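Does Clicking "Sign" Change Anything?

You have probably seen an online petition. Somebody wants something changed, so they write it down on a website and ask everyone to add their name. You type your name, you click, and a number goes up by one. It feels good. But did you do something, or did you just press a button?

A petition is a very old idea. It is a letter to people in charge, signed by lots of other people who agree with it. On paper, every name took a little work. Someone had to knock on your door or stand outside a store with a clipboard. Online, a name takes a few seconds, and that is where you should start asking questions.

Take the town of Plarkby. In March, a petition asked the town to fix up Dillemden Park, where trash was piling up by the pond. It got 2,000 names. That sounds huge! Then someone at town hall checked where the signers lived. Only 140 of them lived in Plarkby. The others were from all over, and plenty of them had never heard of the pond before they clicked.

Does that mean the other names were fake? No. People can care about places they don't live in. But a town council mostly listens to people who live in the town, so the big number was not as big as it looked.

Next, the town held a meeting about the park. Anybody could come and talk. Guess how many people did. The answer is 15.

Some grown-ups say that signing things online makes people lazy. They have a word for it, "slacktivism," made from "slacker" and "activism." Be careful with that idea too. Maybe those 15 people only found out about the meeting from the petition. We can't tell, and neither can the grown-ups who sound so sure.

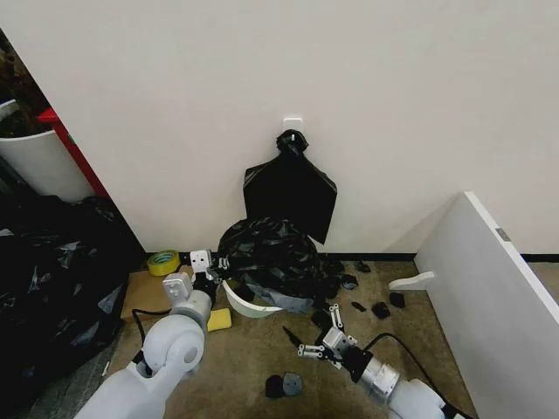

Black plastic garbage bags, one of them hanging from a wall hook.

The park did get a cleanup day in the end, and 91 people came. Did the petition cause it? The petition website, Goken, says yes and put it on a list of "victories." The town says the cleanup was already planned. Each of them would like the credit, so don't take either one's word for it.

Questions to ask before you sign:

Who is the petition written to, and can they really do what it asks?
Who started it?
What happens to your name and email address afterward?
Is there something else you could do, like write a letter or go to a meeting?

Ask a parent before you type your name into any website.

Words to know
Petition: a written request signed by many people.
Council: a group elected to make decisions for a town.

September 16, 2018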